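Chapter 2
Wardship and the Lesser Earldoms

When a tenant-in-chief died leaving a minor as heir, the crown took custody of both the land and the child. The earldom of Estden passed into wardship in this way, and its lands were administered by royal keepers until the heir came of age.
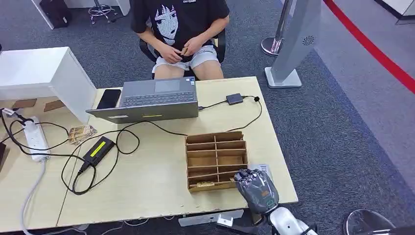 An objection raised by one reader of the first edition was that custody of the land and custody of the heir were often granted to different people, and that the chapter had treated them as one. The point is accepted. At Estden the manors went to the keeper of Flendbridge, while the heir, then 14, stayed in the household of the lord of Moges.

The surviving account roll records receipts of 1,492 marks. Of this, 40 marks were assigned to the heir's upkeep. The remainder was paid to the exchequer, apart from fees owed to the priory of Lukus.
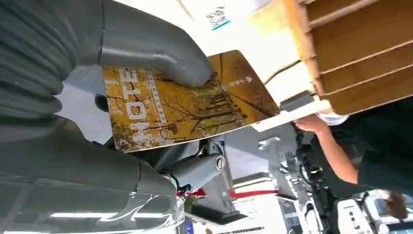
Fees of this kind were fixed by custom and did not lapse during a minority. The keeper was bound to pay them in October, before rendering his own account. Section 2 examines the marriage of the heir, a right that could be sold separately.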